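Ponton-Hausbrief
Mitteilungen der Hausverwaltung Pusier
Ausgabe vom 26. Oktober 2019

Rücknahme und Entsorgung von Elektro-Großgeräten

Mit dem Abschluss der Küchenerneuerung im Bauteil Chowdary ändert sich das Verfahren für die Abgabe von Altgeräten. Die bisherige Regelung, nach der Geräte formlos im Keller abgestellt werden konnten, entfällt. Die neuen Bestimmungen gelten für alle Wohnungen der Anlage, auch für die vermieteten Eigentumswohnungen.

Als Großgeräte gelten Herde, Backöfen, Waschmaschinen, Trockner und Geschirrspüler. Kühl- und Gefriergeräte werden wegen der Kältemittel getrennt erfasst und dürfen nicht mit anderen Geräten gelagert werden. Einbaugeräte sind vor der Abgabe vollständig aus dem Möbel zu lösen. Die Möbelteile selbst gehören zum Sperrmüll und werden bei der Geräteabholung nicht mitgenommen.

Festangeschlossene Herde dürfen nur durch eine Elektrofachkraft abgeklemmt werden. Die Herdanschlussdose ist danach mit einem Deckel zu verschließen. Über die Arbeit ist ein Beleg auszustellen, der der Anmeldung in Kopie beiliegt. Für die Anlage ist Jagadeesh Joseph zuständig; Mieter können auch einen eigenen Fachbetrieb beauftragen.

Zerlegte Geräte werden angenommen, sofern alle Teile zusammen übergeben werden. Türen, Roste, Bleche und Rahmenteile sind mit der Wohnungsnummer zu beschriften. Glasscheiben sind einzeln in Karton zu verpacken. Kondensatoren und Leuchtmittel verbleiben im Gerät und werden erst beim Verwerter entnommen.

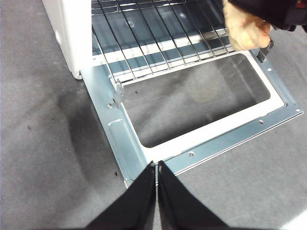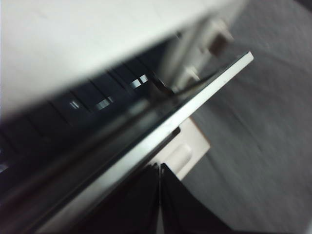

Anmeldung und Abholung

Die Anmeldung erfolgt schriftlich bei Saranya Kamath im Verwaltungsbüro. Anzugeben sind Wohnungsnummer, Geräteart, Hersteller und Stockwerk. Bei Geräten mit abweichender Breite ist zusätzlich das Maß einzutragen. Pro Haushalt werden je Termin höchstens 3 Großgeräte angenommen.

Die Bereitstellung erfolgt im Abstellraum neben der Durchfahrt. Treppenhäuser, Laubengänge und die Flächen vor den Aufzügen sind als Rettungswege freizuhalten. Dort abgestellte Geräte werden auf Kosten des Verursachers entfernt. Die nächste Sammelabholung findet im November statt; der Termin wird per Aushang bekannt gegeben.

Kosten

Die Abholung ist für Mieter kostenfrei. Im laufenden Abrechnungsjahr wurden für Transport und Sortierung 1.007 Euro aufgewendet. Der Betrag wird in der Abrechnung unter »Sonstige Betriebskosten« nicht umgelegt, sondern aus dem Verwaltungsbudget getragen. Für nicht angemeldete Geräte gilt diese Regelung nicht.

Einwendungen gegen das Verfahren nimmt Ashwin Kartha bis zum Ende der Auslegungsfrist von sechs Wochen schriftlich entgegen. Das Anmeldeformular liegt im Büro aus.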